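Planning the equipment money for the second half

I said in the last post that I would write up the budget once it stopped moving. It has mostly stopped. Fouad Shawky asked me to put the whole thing down in one place so he can point people to it, and I would like to have it in front of me when we do this again next year.

The starting figure was $2,723. That covers everything for data collection apart from the grippers and the computer, which come out of a different line. I had asked for more and was told to come back with a list, and the list turned out to be useful, so no complaints there.

My first version had a single item at the top, a used arm from a reseller called Putuvix. It would have taken most of the money and left us with one arm, no spare parts and nowhere to bolt it. Nawal Abou Zeid read the quote and asked what we would stop doing to pay for it. I did not have a good answer. The arm is off the list until at least August, when there may be a second round.

With the arm gone, the plan is to spend on the handheld grippers we already use. We get more recordings per hour out of a person than we would out of one secondhand arm, and the people doing it are already trained. The open question was what to buy around them.

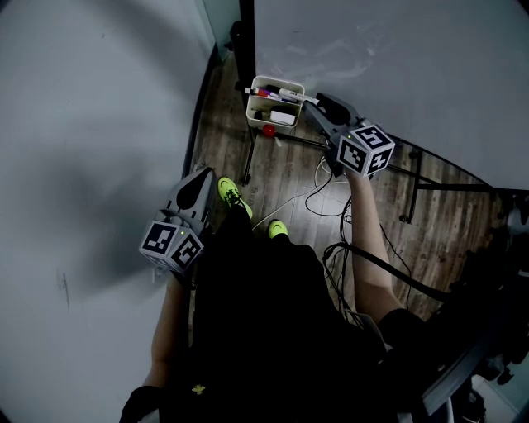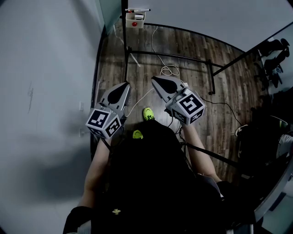 Cables were the item I had underpriced. I put them down as a small lump at the bottom of the sheet, under tape and batteries, and Fouad moved them up to their own row. He was right to. There is a white cable looped over the floor in both pictures and black cable running off to the right, and a person holding a gripper in each hand is not in a good position to watch their feet. The row now has $197 in it for floor covers, longer leads, clips and a box of hook-and-loop ties. I priced the covers from Jostness and from Fenent. Fenent was cheaper per length but only sells long rolls, so Jostness got it.

The next row is markers. Every gripper carries a printed marker cube, and the faces get scratched when people set them down on hard surfaces. We had been reprinting them one at a time on the office printer, which does not hold a clean black edge. I have put in for a batch of 17 printed sets from a sign shop, which should see us through the winter. If the first few look poor under our lights I can cancel the remainder, and I have that in writing.

Stands took the longest to settle. We own several light ones that were bought for other jobs, and they have been folded and unfolded so often that the locks slip. Nawal wanted to replace all of them. I wanted to replace none and buy the next size of battery. We agreed on two new ones from Poduval and a bag of replacement knobs for the rest. The Poduval stands are heavier than I like, but the feet lie flatter, and they can be returned unused within a month.

Small objects for the tasks (balls, pens, boxes, baskets) are now a fixed $200 for the half year. Before this, people bought them on their own and sent me receipts weeks later, some for less than the cost of the parking. From now on there is one order at the start and one in the middle. If you want something particular, tell me before the order goes in.

That leaves some money unassigned, and I intend to keep it that way for a while. Last year I spent down to zero by spring and then a charger failed. Fouad would prefer to put the remainder toward a second storage drive now. We will look at how full the first one is at the end of next month and decide then.

Things I still need before I can send the sheet off: a shipping quote from Poduval, the sign shop's price for matte stock, and a yes or no from Nawal on the knobs, which come in two thread sizes. If you have one of our stands at your desk, please measure the bolt and email me.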